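Grendar Powerline Adapter Kit, Tatbridge Series

Overview

The Tatbridge powerline kit carries a wired network connection through the existing electrical wiring of a building. It is intended for rooms where a wireless signal is weak and where running new cable is not practical. Each kit contains one base adapter, 3 room adapters and four short network cables.

Setup

Connect the base adapter to the router and plug it directly into a wall outlet. Plug each room adapter into an outlet on the same electrical panel. Press the Pair button on the base adapter, then on each room adapter within 60 seconds. The status light turns solid green when pairing is complete. Power strips and surge protectors reduce speed and should not be used.

Specifications

Network ports: one per room adapter, two on the base adapter
Encryption: 128-bit, enabled by default
Maximum adapters per network: 15
Standby mode: automatic when no device is connected
Housing: white, grounded plug with pass-through outlet

Compatibility

The kit works with any router that has a free network port. It may be combined with Bodus wall adapters purchased separately. Older Sekiguchi adapters use a different pairing method and cannot join the same network.

Workrooms and Studios

Detached workrooms may be served if they are fed from the main panel. Buildings with a separate meter require their own internet connection. Customers who are unsure of their wiring should consult a licensed electrician before ordering.

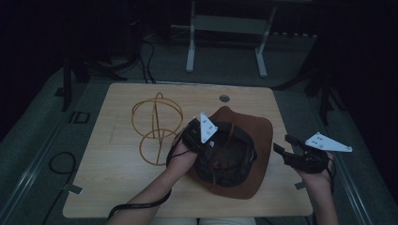
Ordering and Support

Item: Tatbridge Kit, four adapters
Site license pack for schools and offices: $3,499
Returns: accepted unused in original packaging

Inquiries concerning site license packs should be addressed to Ju-won Kang, Institutional Sales. Replacement cables and single adapters are listed under Accessories.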